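4. Régler la détection des bords de tissu (module Listia)

Bon, si vous arrivez ici, c'est que le serveur Adeyemi tourne et que vos deux bras répondent. Sinon, retour à la section 3, je vous attends ! On attaque maintenant la partie que je préfère (et celle qui m'a pris le plus de soirées) : apprendre au module de perception à trouver le bord d'un vêtement ou d'une couverture posé sur un lit.

Avant de commencer
Fermez le visualiseur 3D s'il est ouvert. Il réserve le même flux que Listia et vous aurez une erreur 44 au lancement, sans autre explication. Je compte bien la rendre plus bavarde un jour.

1. Ouvrez un terminal et tapez listia start --port 1318. Le port se change dans le fichier reseau.conf, mais laissez-le tranquille pour un premier essai.

2. Dans l'onglet Sources, cochez les deux caméras de poignet. Attendez que les deux voyants passent au vert.

3. Chargez le profil « textile_mou ». Le profil « textile_plat », c'est pour les torchons et les nappes fines, il rate complètement les mailles épaisses.

4. Dans Segmentation, mettez la sensibilité aux motifs sur 9. Je sais, la valeur par défaut est plus haute — mais avec un fond à carreaux, Listia prend chaque rayure pour un bord et le planificateur part dans tous les sens.

5. Cliquez sur Figer, puis sur Contour. Une ligne jaune doit suivre le tissu à saisir et lui seul. Si elle déborde sur le couvre-lit, baissez la sensibilité d'un cran et recommencez.

6. Enregistrez sous un nouveau nom. Pas d'accents dans le nom, s'il vous plaît, Theresia Ammann cherche encore le bug.

ATTENTION : ne passez jamais en mode Exécution avec la fenêtre Contour ouverte. Le planificateur garde l'ancien contour en mémoire et les pinces descendent là où le tissu était au moment du clic. Fermez la fenêtre, vérifiez que le bandeau indique « contour validé », et gardez la main sur l'arrêt d'urgence.

Remarque : quand le tissu à saisir et le fond partagent la même teinte, du rouge sur du cramoisi par exemple, activez l'option Texture. Elle compare le relief de la maille au lieu de se fier à la couleur. C'est plus lent, mais franchement, quel confort ! 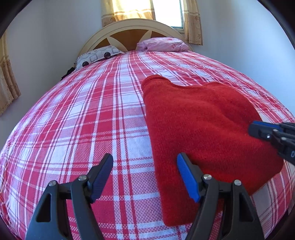
Peut-on garder le même profil quand on change de pièce ?
Le profil se garde, l'exposition se refait. Relancez Figer dans la nouvelle pièce, cliquez sur Exposition auto, puis enregistrez par-dessus. Les réglages de segmentation ne bougent pas.

7. Revenez dans l'onglet Planification et choisissez l'ordre des prises. Je laisse « bord droit d'abord » presque tout le temps, les coins arrondis donnent des points de saisie moins stables.

8. Lancez une simulation à vide. Les deux trajectoires s'affichent en bleu et en gris. Si elles se croisent, augmentez la distance entre bras dans Jasmont (menu Sécurité, deuxième ligne) et relancez.

Une fois la simulation passée sans alerte, exportez le journal : Amber Bakker vous le demandera de toute façon si vous ouvrez un ticket. La suite, avec le pliage à deux bras, se trouve en section 5.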